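Household Skills, Week 4: Sorting and Storing the Small Stuff
Handout for the Tuesday group, Broltcombe

Bring this sheet with you, and bring a bag of your own odds and ends from home as well. Gloves, socks, scarves, hats, anything knitted that lives in a heap by the door. We did large items last time (coats, blankets, the dreaded duvet covers) and I loved how quickly everybody got the hang of it. Small items are more fun and a good deal more fiddly!

1. Why start with gloves

A sock is the same on either foot. A glove usually isn't, so a drawer of gloves gives you two jobs at once: matching by pattern, and then checking you've got a left and a right. It's a lovely exercise because you can do it slowly on a table and see your mistakes straight away. Once you can sort gloves, everything else in the hall cupboard feels easy.

There's a lot of variety too. Full-fingered gloves, mittens, fingerless gloves, the kind with a flap that folds back over the fingertips, children's gloves with faces on them. Each lies flat in its own way, and some of them refuse to.

2. Setting up

Clear the table completely. Wipe it and let it dry. Put your container on one side and keep the other side free for laying out. Left-handed people often like it the other way round, so try both.

The container should be wide and shallow enough that you can see the bottom. Deep boxes swallow things. A plastic bin with handles is ideal for this, and it's easy to rinse when the winter grit collects in the corners. Mine at home is 40 centimetres long and holds the gloves of a family of four with room for hats.

Tip the heap out at the far end, never in the middle. You want an open patch in front of you to work on.

3. Laying out

Take one glove at a time. Smooth the fingers, straighten the cuff and set it down with the cuff towards you. Find its partner and put it alongside with a small gap between the two. Don't stack them yet! The gap lets you compare length, colour and wear.

Check these as you go:
thumbs (do they mirror each other when both gloves are the same way up?)
cuffs (has one stretched?)
fingertips and finger edges (any loose loops?)
colour (two greys can look identical under a lamp and quite different by a window)

Fingerless gloves deserve a word to themselves. Many of them have no shaped palm, so you can wear either one on either hand, and both thumbs may point the same way when you put them down. Turn one over and you have a mirrored pair. I spent a happy ten minutes last winter convinced I owned two left-handed ones.

Two-coloured knits are the easiest of all to match, and a really nice place for beginners to start. Look at where the colour changes. If the join sits at the same height on both, you almost certainly have the pair.
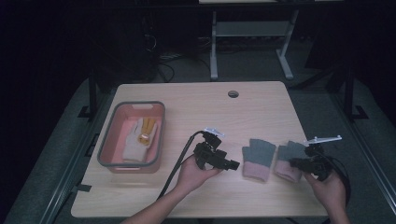 Dayana Varela would put the singles away first and leave the pairs out until the end, so that the finished pairs are the last thing to go in and the first thing you find on a cold morning. She does the same with socks, she told us, and keeps a spare peg in the box for anything still waiting for its partner.

I like this very much and I've started doing it myself. The only thing to watch is that a single at the bottom of a bin can stay there until spring. If you follow Dayana's order, lay the singles flat against one side and put the pairs beside them, where there's space.

4. Singles

Everybody has singles. Please don't throw them out in October, when the season has barely begun and coat pockets haven't been searched. Go through the pockets, the car, the bottom of the school bag and behind the radiator. Keep whatever is left until the weather warms up, then decide.

Good uses for a single knitted glove:
a duster for blinds and chair legs
a cover for a small bottle in a suitcase
stuffing for a draught excluder
a puppet, if it has a face on it already (half the work is done for you)

Consuelo Ledesma cuts the cuffs off hers and sews them on to the sleeves of children's jumpers that have got too short. The results are gorgeous, and I've asked if we can see one next week.

5. Folding pairs

For full-fingered gloves, lay one on top of the other, palm to palm, and fold once across the middle. For fingerless gloves, lay one on the other and leave them flat. They're short enough already. Turning one cuff over the other, the way people do with socks, holds a pair together very well but it does stretch the ribbing. I'd save that for old pairs and for travelling.

Thick mittens needn't be folded at all. Stand them up along the edge of the bin like books.

6. Practice for next week

Sort one container at home. Set a kitchen timer for 19 minutes and stop when it rings, even if you're halfway through. Write down how many pairs you made, how many singles were left over, and the place where you found the oddest one. (Last term's winner was inside a teapot.)

If you haven't got enough gloves, use socks, or borrow a heap from a neighbour, who will probably be delighted.

Things to bring: your container, your notes, one single you can't bear to part with, and a darning needle if you own one. We'll begin on small repairs, starting with loose loops at the fingertips, and there'll be wool in most colours. Dark green has run out again, so bring your own if you need it.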